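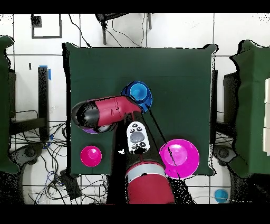
Progress report, no. 7, page 3

Well, it's been a busy stretch! The farm visits around Etari are finished (27 of them, two more than we promised in the bid) and I've now got a proper picture of who is picking fruit there in the school term. We spoke to 52 families. Most were glad to talk once they knew we weren't going to get anyone sacked, and nearly all of them brought up money before I'd asked.

The evening classes in Kudum started late - the hall roof again - but they're full, and I'd like to add another group in February if you'll let me move the unspent travel money across.
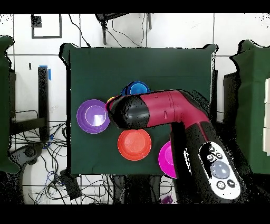 What's still to do

Rind Packers have agreed to check ages at the gate. The Wustby growers haven't answered my last three letters, so I'm going over there myself with the bus timetable and a flask. I also owe you the receipts for the printing, sorry, they'll come with the next lot. The leaflets themselves went down well, though the bit about spraying and gloves needs bigger type. 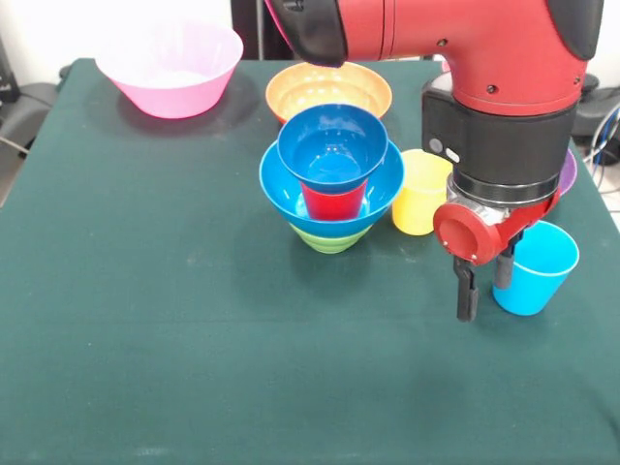 Field Officer, Young Workers Project

One last thing - could the next payment come before the picking starts?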